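Dadmont Robotics Club: Your Questions, Answered

We get a lot of the same lovely questions at the start of every term, so we have gathered them up in one place. Get yourself a cup of something and have a read, and if yours isn't covered, the address is at the bottom.

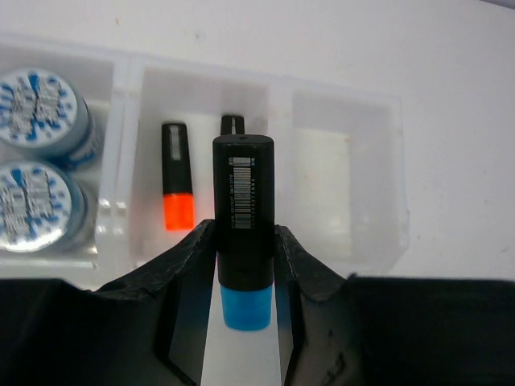

The blue marker in the gripper, with the tray right behind it.

What does the club do all term?

Most of our time goes into one big shared project, and at the moment that is the Tidy Desk task. The arm has to pick up small everyday things (markers and little tins, mostly) and put them into the right compartment of a divided tray. It sounds like something a toddler could do, and a toddler could, which is exactly why we love it so much! Getting an arm to do the same thing nicely will keep a room full of teenagers happily arguing until pickup time.

Does my child need to know how to code already?

Not a bit. Plenty of our members had never typed a line of code before their first meeting. New members spend their first few weeks driving the arm by hand, with a controller, and by the time they sit down at the keyboard they already have a good feel for which way the wrist turns and how slowly you need to come down on something tall and thin. After that we pair them with an older student and they work through the starter lessons together, at whatever speed suits them.

What ages do you take?

Grades seven through twelve. We have had a few very keen sixth graders ask, and we do keep a list, so please write to us anyway.

When do you meet?

Twice a week after school, from 3:45 until 5:30, in the tech room at the end of the long hallway. In November, when the qualifier is getting close, we usually stay until 6:30, and that's optional (though the snacks are better).

Why markers?

Oh, we could go on about this one. Markers are cheap, they are all more or less the same shape, and they come in bright colors that are easy to tell apart. They are also surprisingly annoying to hold! A marker is narrow and smooth, and if the fingers close a little too high or a little off to one side it will tip or roll right out. Standing one up neatly in a tray is harder still. Students who can get a marker to behave tend to find the tins a treat, at least until they try picking one up by the lid.

What is the competition, and do we have to go?

We enter the Bulberg Challenge, a regional meet for school clubs. Every team gets the same set of objects and the same tray layout, and there are points for each item placed, with extra for anything that lands upright and in its own section. Last season our team finished with 416 points and came home absolutely beaming. You don't have to compete to be in the club, and some of our most faithful members never have. They help with the practice runs, keep the run log, or work on side projects of their own.

What is the run log?

Every try at the task gets written down, good or bad, with a line on what happened. Last season we logged 1,120 tries, and 181 of those were from one very determined two weeks on grip height alone. Students grumble about it at first, and then comes the day when something that used to work stops working, and everyone goes running for the log. We are very fond of it.

Can students build their own gripper parts?

Yes, please! Older students draw up and make their own fingertips and then try them against the ones we already have. Some are wonderful and some last one afternoon. Scuffs and scratches are part of life here, so there's no need for anyone to be nervous about using the equipment.

Is it safe?

The arm we use is small and is set to move slowly. There is always an adult in the room, and there's a stop button that every student learns to use before they learn anything else. Long hair gets tied back and dangly sleeves get rolled up.

What does it cost?

There is no fee to join. We raise 500 dollars each year at the spring bake sale, and that goes toward spare parts and the entry fee for the meet. If you would like to send in old markers, dried-out ones are perfectly fine.

Which software do you use?

We teach on Flundico, which lets beginners drag blocks around and then peek at the real code underneath. The competition team moves over to plain Python once they feel ready, usually sometime in their second year.

Can parents come and watch?

We would love to have you! The last half hour of any meeting is a good time, when most groups are doing full runs. Do expect to be handed a clipboard.

How do we sign up?

Pick up a form at the front office, or ask for one by writing to the club in care of the Wolde Building, Dadmont School. New members can start at any point in the term.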